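Speaker notes: Flat-pack dining tables - load, joints and delivery
Zilthorpe trade day, Friday, second slot after lunch
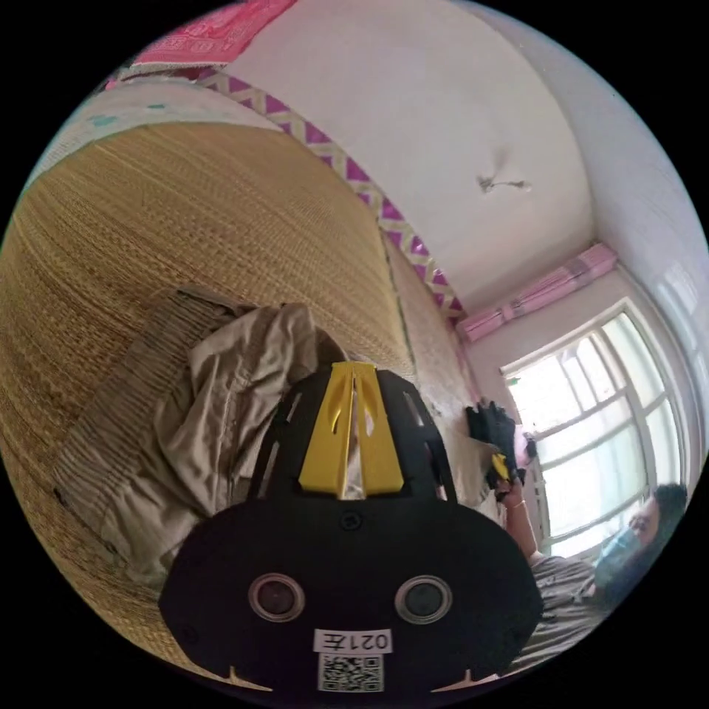
Slide 2. Start with the Druvthorpe extending table. Closed length 156 cm, seats five with the pedestal base, more with the leaf in. State that the leaf stores under the top.

Slide 3. Returns. Of 700 tables shipped, 11 came back. Most had a loose leg bolt. Pause here, let them read the chart.

Slide 4. Joints. The old bracket took one bolt per leg. The Olurov bracket takes two and spreads the load into the apron - same tool, same box. Mention that the bolts need a second tightening after a month of use. It is in the leaflet, but few buyers read that far.

Slide 5. Finish. Oiled tops mark sooner than lacquered ones and are easier to repair. Skip if short of time.

Slide 6. Packing. Mbwambo ships tops and legs in separate cartons. Ask who in the room does the same and what it costs them.

Questions. Price list is on the stand, not in the slides.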